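ブロックゲーム用テクスチャパックの作り方(16×16、初めての人向け)

最終更新:1/17/25

自分でテクスチャを描いてみたいけれど、どのファイルをどこに置けばいいのか分からない、という質問をよくもらうので、手順をまとめておきます。
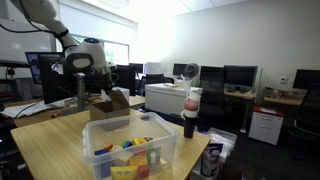
使うのは画像編集ソフトとテキストエディタだけです。画像編集ソフトは、透過PNGが保存できて、アンチエイリアスを切った鉛筆ツールがあれば何でもかまいません。私はドット絵用の「Nostine」を使っていますが、メニュー名は違っても操作はほぼ同じです。

■1.フォルダを用意する

デスクトップなど分かりやすい場所に、パックの名前でフォルダを作ります。ここでは「Ginska」とします。名前は半角英数字にしてください。日本語の名前だと、環境によって一覧に表示されないことがあります。

フォルダの中に、さらに次のものを作ります。

・pack.mcmeta(説明文とバージョン番号を書くファイル)
・pack.png(一覧に出るアイコン。正方形)
・assetsフォルダ

assetsの下は、ゲーム本体と同じ階層にします。ブロックの画像は assets/minecraft/textures/block に入ります。古いバージョンではblockではなくblocksでした。古い解説を見ながら作ると、ここで間違えやすいです。

■2.pack.mcmetaを書く

テキストエディタで新規ファイルを開き、pack_formatとdescriptionの二項目を書きます。pack_formatの数字はゲームのバージョンごとに決まっているので、遊んでいるバージョンに合うものを調べて入れてください。数字が合わないと、選択画面に警告が出ます。警告が出ても読み込めることは多いのですが、配布するなら直しておきます。

保存するときの文字コードはUTF-8(BOMなし)です。拡張子が「.mcmeta.txt」になっていないかも確認します。Windowsの場合は、エクスプローラーの表示設定で拡張子を出しておくと確実です。

■3.元の画像を取り出す

ゲーム本体のjarファイルをコピーし、コピーしたほうを解凍ソフトで開きます。元のjarは触らないでください。中のassetsから、描き換えたい画像だけを自分のフォルダに移します。全部入れる必要はありません。入っていない画像は標準のものが使われます。

最初は石、土、木の板、丸石、草ブロックの側面あたりから始めるのがおすすめです。画面に映る面積が広いので、5枚描き換えるだけでも印象がかなり変わります。

■4.色を決める

描き始める前にパレットを作ります。私は一つの素材につき四色までと決めています。パック全体でも27色に収めました。色数を絞ると、別々の日に描いた画像を並べても雰囲気がそろいます。

明るさの差はつけすぎないこと。一枚だけ見て物足りないくらいが、壁一面に並べたときにちょうどよくなります。掲示板でTuulikki Miettinenさんに見てもらったときも、最初に言われたのは石の陰影が強すぎるということでした。彩度を10下げて描き直したら、遠くから見たときのちらつきも減りました。

■5.つなぎ目を確認する

ブロックの画像は上下左右に並ぶので、端の処理が大事です。画像を縦横に半分ずつずらす機能(「オフセット」や「スクロール」という名前が多い)を使うと、端が中央に来ます。継ぎ目が見えたら、そこを描き足して元に戻します。

目立つ点が一か所だけあると、並べたときに格子模様になります。大きなひび割れや濃い点は避けるか、二、三か所に散らしてください。

■6.ゲームで確かめる

Ginskaフォルダをresourcepacksフォルダに入れ、設定画面から有効にします。確認中はzipにしなくても読み込めます。画像を上書き保存したら、F3を押しながらTを押すと再読み込みされます。枚数が多いと最大60秒かかることもありました。

確認用のワールドは平らなものを一つ作っておくと便利です。私のは「Jevberg」という名前で、各ブロックの壁が並べてあるだけです。昼と夜、松明のそばの三通りで見ます。

■うまくいかないとき

紫と黒の市松模様になる:画像は参照されていますが、正しく読み込めていません。ファイル名の大文字と小文字、PNG形式かどうかを見てください。

何も変わらない:フォルダの階層が一段深くなっていることが多いです。zipを開いてすぐの場所にpack.mcmetaがあるか確認します。

ガラスが真っ白になる:透過が保存されていません。背景レイヤーを消してから書き出し直します。

アニメーションする水や溶岩は別に設定ファイルが要るので、2月に書く予定の記事で扱います。階層の説明の誤りはMarjatta Kinnunenさんに教えていただき、修正しました。

© ドット工房Seppälä 無断転載はご遠慮ください | お問い合わせ | ページの先頭へ戻る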